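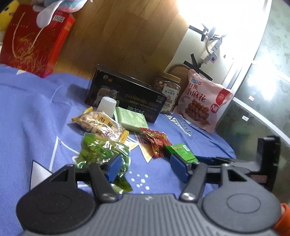

Print this page | E-mail this page

Eight days in Pridham on a study trip, what should I plan for?

Kwabena Mensah
Posted 2018-02-01

I'm going to Pridham with my geography course for eight days. We stay at the Abdella hostel, up the hill from the old canal basin, and breakfast is the only meal included. I've got a clear bag of shelled peanuts with a yellow label for the walks and I don't want to live on those. Our tutor gave us a reading list on the docks and the steelworks and not much else. I have never been that far north and all I really know of the place is that the factories closed. Is there food near the hostel in the evening? Can you walk to the basin or do you need the bus? We also have to do a street survey in pairs, and I don't know which part of town gets enough people passing to make it worth doing. I have 100 to spend for the whole stay and would like to bring some of it home.

Emasari

I went with my course in December. You can walk to the basin in 14 minutes going down. Coming back is slower and the last bit is steep, so a few of us took the bus when we had bags. A day ticket is sold by the driver but he won't change large notes.

The hostel has a kitchen on the second floor with two burners. It gets busy after six. There is a supermarket at the bottom of Station Road and a noodle place next to it that was fine and cheap. Most cafes by the water shut at four in winter, so don't count on them for dinner.

For the survey, skip the basin. It looks good in photos but we stood there a whole morning and got very little. The covered market is better, mainly the side that faces the bus station. Ask at the market office first. They gave us a slip to carry and one stallholder did ask to see it. Our group needed 200 responses and we got them in two mornings, with most of the pairs at the market and one outside the library.

I thought the town would be gray and half empty. The part around the works is, but the streets behind the market have been fixed up and people were happy to talk about it. Leave time for the museum at the old rolling mill. The top floor has maps of the area before the clearances and you can take copies for your write-up.

inex_77

bring good shoes, it rains. hostel wifi only works downstairs

Related items
Writing up a street survey
Is the canal path at Pridham open in winter?
What to pack for a week of fieldwork
Student bus tickets and where to buy them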